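Vatomholm Household Goods Library
Collections and Lending
Gallery: The Sorting Room

Home / About the Library / Galleries / The Sorting Room

The Vatomholm Household Goods Library lends everyday articles to residents, schools and community groups throughout the district. The collection began with 300 items and now holds some 2000, ranging from kitchen tools to small garden equipment. Everything that is donated, returned or transferred from another branch passes through the Sorting Room on the lower level before it is placed on the public shelves.

This page accompanies the printed guide to the lower level, which is available at the front desk. The captions were prepared by Ermanno Caputo, Supervisor of Intake, and are revised each January. Terms used on bin labels and shelf tickets appear in the captions as they do in the building.

Intake

Donations are accepted at the Costa Street entrance until 4:30 p.m. Donors are asked to complete a gray slip for each box. Articles left outside the entrance after closing cannot be entered in the register and are not acknowledged by letter.

Boxes from the Flombridge branch arrive twice a month and are handled separately from local donations. They carry a branch ticket on the short side, and the ticket remains in place until the contents have been checked against the transfer list.

First Sorting

Mixed items are placed in open bins before they are divided by type. Sorting at this stage is deliberately broad: kitchen, workshop, stationery, toys and general. A second, finer sorting takes place at the long tables, where sets are matched and missing parts are noted.

Sharp articles, glass and anything with a battery are removed at intake and do not enter the mixed bins. Articles whose use cannot be determined are held for 2 months – the period was extended at the request of the workshop group – and are then offered to the Flevetti Reading Room for its children's table.

Cleaning and Inspection

Washable items are cleaned in the adjoining utility room and returned to the tables on trays. Fabric articles are sent out. Each piece is inspected for chips, loose joints and sharp edges, and the result is entered on the reverse of the shelf ticket.

Minor repairs are carried out on site by appointment with the workshop group. Articles beyond repair are dismantled where parts can be reused, and the parts are stored in labeled drawers. Members looking for a replacement lid, handle or screw cap may ask at the desk for the drawer list.

The Bins

The large bins are among the oldest furnishings on the lower level. Their sloping walls bring small items toward the floor of the bin, where they can be reached more easily than in a square crate. The gray surfaces have become scuffed and scratched with use, and the Library does not repaint them.
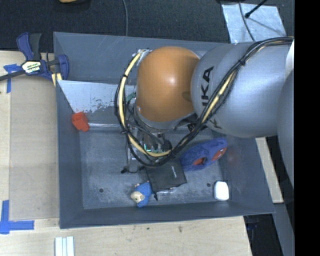
Bins are emptied fully before a new group of items is started. Partial loads may not be combined, as articles from different donors must remain separate until their slips have been entered. When a bin is cleared, the floor is wiped and the label holder is turned to its blank side.

A smaller series of bins was purchased for the Flombridge branch and follows the same labeling. Staff moving between the two sites will find the categories in the same order.

Shelving and Lending

Completed items are carried upstairs in the morning and shelved before the doors open. Up to 500 articles may be on loan at one time under the present rules. Members may borrow for three weeks, with one renewal, provided that no other member has placed a request.

Sets are lent whole. A set returned incomplete is held at the desk – normally for one week – so that the borrower may look for the missing piece.

Visiting

The lower level is open to groups by arrangement. Visits last forty minutes and begin at 10:00 a.m. at the Costa Street entrance. Visitors are asked to leave bags in the lockers and to refrain from handling items on the sorting tables. Step-free access is by the rear elevator.

Reproduction of material from this page is permitted for teaching purposes with acknowledgment to the Vatomholm Household Goods Library. Other requests should be addressed in writing to the Supervisor of Intake.

Previous gallery: The Reading Tables
Next gallery: The Repair Drawers
Back to all galleries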